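Rosalía Cabello on throwing out the box
21st July 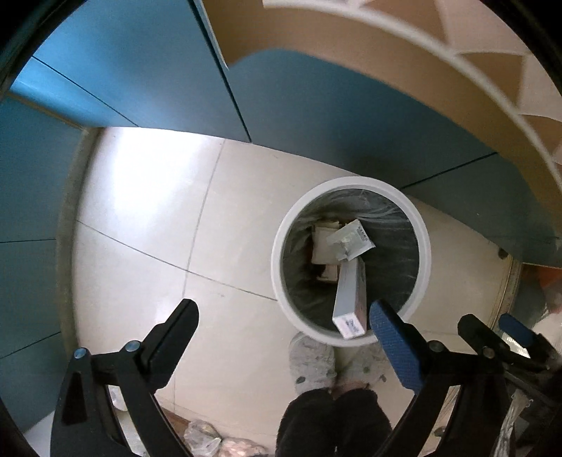
I'd asked Rosalía Cabello for twenty minutes and got two hours, most of it about packaging. She moved into her place in Prerneck last October, and she says she's still opening things.

"I ordered everything at once," she told me, laughing. "Lamps, hooks, a shelf from Horker that took me a whole evening. And every little thing comes in its own box, inside another box, with a card thanking you!"

She used to keep them all (I do too, there's a closet I can't really open). She'd counted 13 boxes under the bed before she gave up.

"What was I saving them for? I've returned one thing in my life, and it was a kettle."

So now she has a rule, and I kind of love it. The thing comes out, it gets plugged in or hung up, and if it works the packaging goes that same night. Long boxes annoy her most. "They won't fold and they stick out of any bin you own. I lean on them. I've stood on them."

I asked about recycling, feeling a bit like a school principal. She sorts at the end, she said, when she takes the bag down. "Card in one pile, plastic in the other. It takes me one song."

Does she keep anything? The manuals, in a kitchen drawer, and the screws that are left over, in a jam jar. She went and got the jar to show me, then remembered the shelf and went quiet for a second.

"It's still up," she said. "I don't put anything heavy on it."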